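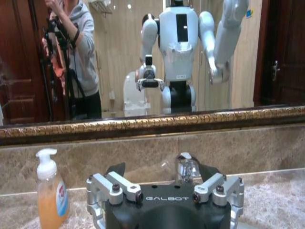
The Counter Is a Work Surface and Should Be Specified Like One

Bathroom counters are sold as finishes. The buyer is shown a polished sample, matches it to a floor tile, and signs. The surface then spends its life under soap, toothpaste, hard water and whatever is set down next to the faucet. My argument is that marble belongs in this position only if the owner accepts a maintenance routine, and that most owners are never asked whether they do.

Marble is largely calcium carbonate. Acids dissolve it, and the dull mark that results is called an etch. An etch is damage to the polish, so no cleaner removes it. Sealer slows the absorption of liquids into the pores and does nothing about acid. Sales staff run these two facts together constantly. A customer who hears "it's sealed" will wipe the stone with a vinegar solution and then wonder why the area near the basin has gone cloudy.

The soap bottle deserves more attention than it gets. A foaming pump on a clear plastic bottle is a reasonable choice: the level of the liquid can be read at a glance, in this case orange and down to the lower part of the bottle. What matters is the ring. Any bottle standing directly on stone can trap a film of soapy water under its base, and a colored product left there for days is a poor bet on a pale counter. A small tray solves it. A wall bracket solves it better.

Mottled stone complicates inspection. Beige and gray with white and brown patches hides splashes very well, which people like, and it hides early staining equally well, which they should like less. I check such counters with a flashlight held low to the surface. Etches show up as breaks in the reflection long before they are visible from standing height.

A large mirror over the counter and a chrome faucet in front of it add a second job. Both show water spots, and the usual response is a spray cleaner applied to everything at once. Overspray from glass and chrome products lands on the stone. Spray the cloth, wipe the mirror, then the faucet, and use a separate damp cloth with a pH-neutral cleaner on the counter. Dry it afterward. The sequence takes 4 minutes in my own bathroom.

The supplier's care sheet is no substitute for asking questions before purchase. The one I received in January from Royer ran to 9 pages and put the warning about acids on the last of them. Mallosmont, quoting for the same job, supplied no sheet at all and charged $510 for sealing.

I would still install marble in a lightly used bathroom. For a family sink I would choose quartz or porcelain, and spend the difference on a better faucet.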